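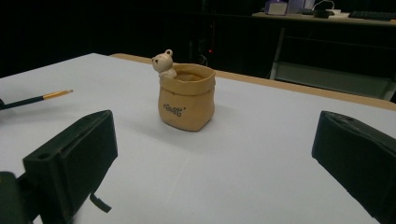

**Lollgate, Oct 26, 2026** – A small ceramic pot made to look like a crumpled paper bag has become the best seller at the Khoury pottery shop on Peltergate, which plans a second kiln run before the holidays.

The pot is sandy beige and unglazed on the outside, with a rim rolled over like the top of a paper sack. A cream-colored bear peeks over the back corner with one paw on the rim. Dark script runs across the front.

The shop put out a first batch of 144 in July and sold the last of them in just over 20 days. Most buyers said they wanted one for a desk or a windowsill, according to the shop. Some have planted small succulents in theirs. The pots have no drainage hole, and the shop suggests a layer of gravel at the bottom or keeping the plant in its own plastic liner.

The second run will be 695 pots, fired at the Tedisex studio building across the river, where Khoury rents kiln time. Creases are pressed in by hand before the clay dries, so the walls differ a little from one pot to the next. The bears are molded separately and attached before firing.

Sales will be limited to 2 per customer on the first day. The shop has not set that date but expects to post it on the door next week. Pots that come out of the kiln with chipped ears will be sold at a discount from a bin near the register.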